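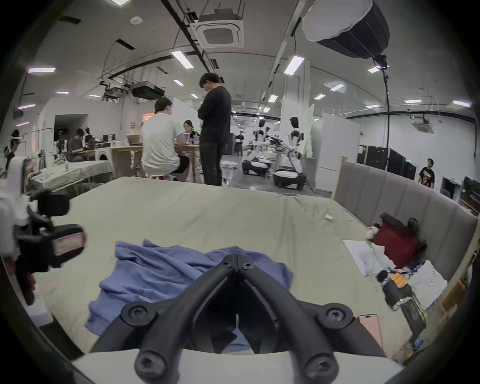

4.2 The bed as a working surface

When we began visiting households for this study, we expected to spend most of our time on closets, dressers and laundry rooms, and our first interview guide was written with those places in mind. It took only a handful of visits before Halyna Hordiienko, who carried out most of the fieldwork in Skadport, wrote in the margin of her notes that we ought to be asking about beds. People kept leading her there! They would begin by showing her the closet, politely enough, and then drift over to the bed and sit down on the corner of it, and the rest of the conversation would happen over whatever was lying on the sheet.

We came to think of the made bed as the largest table in the home. In 39 of the 85 households that completed the full diary, it was named as the usual place for folding clothes, well ahead of the kitchen table and the sofa. Figure 4 shows the kind of surface we mean: a blue cloth lies rumpled across a beige-green sheet, and along the headboard there is a pile in which fabric, paper, a bag and blue wires have all come to rest together, with a phone lying on the sheet as well. The mixture matters for our argument, for the diaries treat folding as one small job among several that share the same few square feet.

Figure 4. Cloth and mixed belongings on a sheet-covered surface with an upholstered headboard.

Two habits came up again and again. The first we call edging, meaning the practice of pushing things toward the headboard or the wall so that the middle stays open for work. Diary keepers were rather fond of this strip along the edge, and several gave it a name of their own (one family in the Wallin neighborhood called it "the shelf," though there was no shelf there at all). Things that were edged tended to stay where they were until bedtime, at which point they were moved to a chair or the floor, and quite often back again the next day. One participant wrote that she had carried the same envelope back and forth "since the beginning of August, I think, and I still haven't opened it."

The second habit is spreading. Before folding a larger piece, people laid it out loosely and left it for a while, sometimes to let the creases relax and sometimes just to think about whether it needed folding in the first place. Margit Björklund, who coded the diaries, first marked these pauses as interruptions. On a second reading she gave them a code of their own – waiting cloth – and we found that it changed our picture of the work a good deal. A cloth left spread out in the diaries was very often a job already under way, and the person responsible for it knew perfectly well that it was there.

We should add that the bed is a forgiving surface but a poor one for small items. Participants complained of chargers, pens and socks sliding into folds and reappearing at night, and those with darker bedding complained the most.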